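Turnow Releases Specification for Compartmented Desk Case, Reports Results of Packing Trials

CLOLLGATE, 15th January. Turnow, a supplier of small-format storage for offices and training rooms, today published the final specification for the Pastach layout, a packing standard for hinged pencil cases with divided trays. The document sets out which items go in which compartment, in what order they are loaded, and how a case is checked before the lid is closed. It replaces the draft circulated to customers in December.

The layout was written for sites where the same small items are handed out and collected many times a day. Loose pens and short accessories take up little room, but they are easily mixed up or left behind at the end of a session. A fixed place for each item lets the person collecting the case confirm the contents at a glance.

Trials were carried out at the Annamalai packing room on plain beige tables, using open white plastic cases. Each case was placed flat with the lid raised and then loaded or unloaded one item at a time.

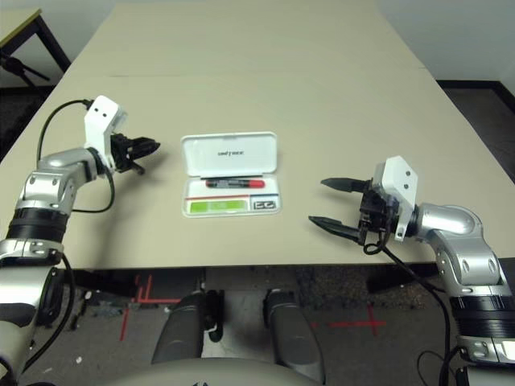
PRODUCT AND LAYOUT

The marker is assigned to the long compartment nearest the hinge. In the trial sets this was a marker with a black body and a red cap, laid lengthwise. Placing the longest slot next to the lid leaves the two shorter compartments closer to the user, where small items are easier to pick out.

The remaining space is split into one small rectangular compartment and one longer one. The dividers carry thin colored trim in red and blue. Under the Pastach layout, the trim is used as a locating mark on the packing sheet, so that instructions can refer to the red side or the blue side of the tray without relying on left and right. This matters when two people work from opposite sides of a table and view the same case from different directions.

The specification covers rigid cases with a one-piece hinged lid and a shallow base. Soft pouches, zippered cases and cases with removable trays are outside its scope. Printing on the lid, including names and logos, has no effect on compliance.

PACKING SEQUENCE

The sequence begins with an empty tray. The lid is opened fully and the floor of each compartment is inspected for dust, ink marks and fragments. Any case with visible residue is wiped with a dry cloth before loading. A case with a cracked divider or a loose hinge is withdrawn.

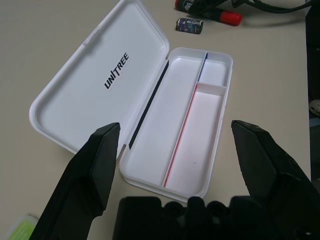

Once the tray has passed inspection, the marker is placed first. Short items follow, and the highlighter is loaded last. Items are to lie flat on the compartment floor with no part resting on a divider. Caps must be pushed fully onto their barrels. If the lid meets resistance on closing, it is reopened and the contents are reseated. Force is not to be applied to the lid.

Unpacking follows the reverse order. Items are set down beside the case with clear space between them, and the tray is inspected again before the next cycle. Turnow recommends a table surface in a light, plain color, against which dark barrels and small gray parts can be found quickly.

TRIAL RESULTS

The Annamalai trials covered 2,543 packing cycles using 50 cases. A cycle was recorded as compliant when every item was in its assigned compartment and the lid closed without reseating. Of the total, 226 cycles were recorded as non-compliant. The most frequent fault was a short item placed in the wrong compartment, followed by a marker resting at an angle across a divider.

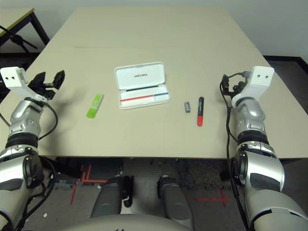
Faults of the first type were more common when items had been set down close together before loading. The final specification therefore adds a spacing rule that was absent from the draft: items waiting to be packed are arranged in a single row, with the case in the row or directly behind it. The order within the row is left to the site.

No change was made to the compartment assignments. A proposal to move the highlighter to the compartment nearest the hinge was tested and dropped, as it left no suitable position for the marker.

AVAILABILITY

The specification and a printable packing sheet are available on request from the Turnow office in Clollgate. Packing sheets are supplied in pads or as single laminated cards. Sites working from the December draft may continue to use their existing cards for 5 weeks, after which the spacing rule applies to all new orders.

About Turnow

Turnow supplies cases, trays and labeling materials for offices, schools and training rooms. The company is based in Clollgate and operates the Annamalai packing room.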